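Clulovia Play Food Set - Picnic Basket Edition

Item 17 in the Inga range
Suitable for ages 3 and up
In stock, ships from our Udov warehouse

If you have ever been served a pretend lunch by a very serious four-year-old, you already know why we keep adding to this range. The Picnic Basket Edition is the one our customers asked for after the Breakfast Tray sold out in March, and we took our time with it, because we wanted pieces that would still be in the toy box (and not under the sofa, though a few always end up there!) when a younger brother or sister comes along.

The fruit and vegetables are molded in one piece, so there are no seams to split and no little stalks to pull off. They wash up in warm soapy water and you can leave them on a towel overnight. Please don't put them in the dishwasher - the hot cycle dulls the colors, and we would hate for that to happen in the first week.
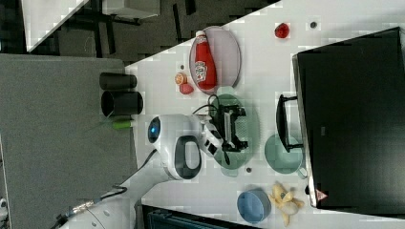 Mixing sets is half the fun, of course. Everything in the Inga range is made to the same scale, so a picnic strawberry looks right next to a bakery bun, and the Jovetti tea set fits in with all of it. Many families start with one small box and add another at birthdays, and grandparents tell us it makes gift shopping a good deal easier.

The basket has a lift-off lid and a soft handle, and it holds the full set with a bit of room left over for whatever else has to come along on the picnic. A cotton cloth is folded inside.

Aisyah Hartono, who looks after our customer letters, is always happy to help if a piece goes missing. Single replacements cost very little and usually go out within 2 working days. Just tell her which piece you need and the name of the set.

Returns are accepted for 100 days, even if the box has been opened and the picnic has already started.

Page updated 30th July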